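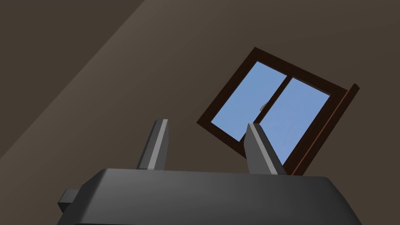 Two gripper fingers with open space between them. Render.

Lappalainen Dukby kitchen cart, item 2068
Review by Joni Rantala

The Dukby is a rolling kitchen cart with a solid birch top, two shelves and one drawer. It costs $200 and comes flat in a single box. I have used one every day since September in a 700-square-foot apartment with very little counter, and it now does most of the work my counter used to do.

I bought it from Mundmont, which had it in stock when Lappalainen's own store did not. Delivery was to the door and no farther. The box is heavy and has no handles, so plan on a second person if you have stairs.

Assembly

The instructions are drawings only. Most are clear. The exception is the step where the drawer runners go on, which shows both runners from the same side and gives no hint that there is a left and a right. I put them on backward and had to take the side panel off again. Look for the small letter stamped near the front screw hole before you start.

The hex key in the bag is soft and rounded off at one corner before I finished. I used my own for the rest. All the holes lined up, and the legs went on square. I was done in one evening with a break for dinner.

You will need to oil the top yourself. The box says so in small print on the bottom, and the instructions don't mention it at all. I gave it two coats of mineral oil a day apart. A friend who skipped this has a dark ring on hers from a wet colander.

Size and storage

The top is 26 inches wide. That fits a large cutting board with room next to it for a bowl, or a stand mixer and not much else. The height matched my counter closely enough that I can push the two together and slide things across.

The upper shelf holds plates and mixing bowls. The lower shelf is slatted, and small jars tip over on it unless you put down a tray first. I keep the Dutch oven and the rice cooker there and they have been fine. Neither shelf can be moved up or down. If you own a tall stockpot, measure it, as mine has to live on the lower shelf with its lid off.

The drawer is shallow. Knives, a peeler and measuring spoons fit. A potato masher does not. It slides well when half full and drags when packed, and there is no stop at the back, so a hard push sends the front panel in a little too deep.

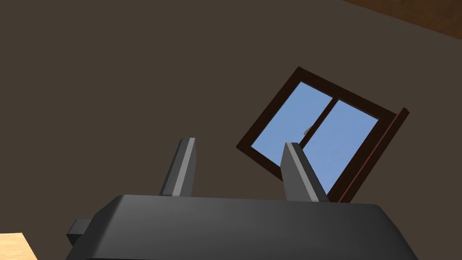 The gripper and the dark brown wall. Render.

In use

Chopping on it is steady as long as both locking wheels are locked. With only one locked, the cart turns slowly in place as you work. The locks are stiff at first and loosen up after a week or two. I still need a shoe on to press them down.

Kneading is harder on it. With a stiff bread dough the cart creeps even with the wheels locked, and I now push it against the wall for that. On carpet or a rubber mat this would probably be less of a problem. My floor is smooth tile.

The wheels roll quietly and cross the metal strip into the living room without catching. They do collect hair. I pull it out with tweezers when I mop.

Cleaning is simple. The top wipes down with a damp cloth and dish soap, and I re-oil it when it starts to look pale. The painted legs have chipped in one spot, at the bottom, where the vacuum hits them. There was no touch-up paint in the box. Lappalainen's support line told me they don't sell any, and suggested a hardware store could match it.

Compared with the Stincombe

Before this I had the Stincombe folding cart for three years. It is lighter, and it closes up flat behind a door, which I miss when guests come over. It also wobbled from the first day, and the laminate on the top lifted at one corner after a hot pan. The Dukby can't be folded or hung, and you have to have a spot for it all the time. If you have that spot, it is the better cart to cook on.

Mundmont also sells a towel bar made for the Dukby. I bought it and sent it back. It screws into the side at the same height as the drawer pull on my oven, and the two knocked together every time I moved the cart.

Good: steady top, sensible height, quiet wheels, accurate holes.
Bad: confusing runner step, fixed shelves, shallow drawer, paint that chips, no oil included.

Rating: 4 out of 5. I would buy it again at this price. I would also buy a decent hex key and a bottle of mineral oil the same day.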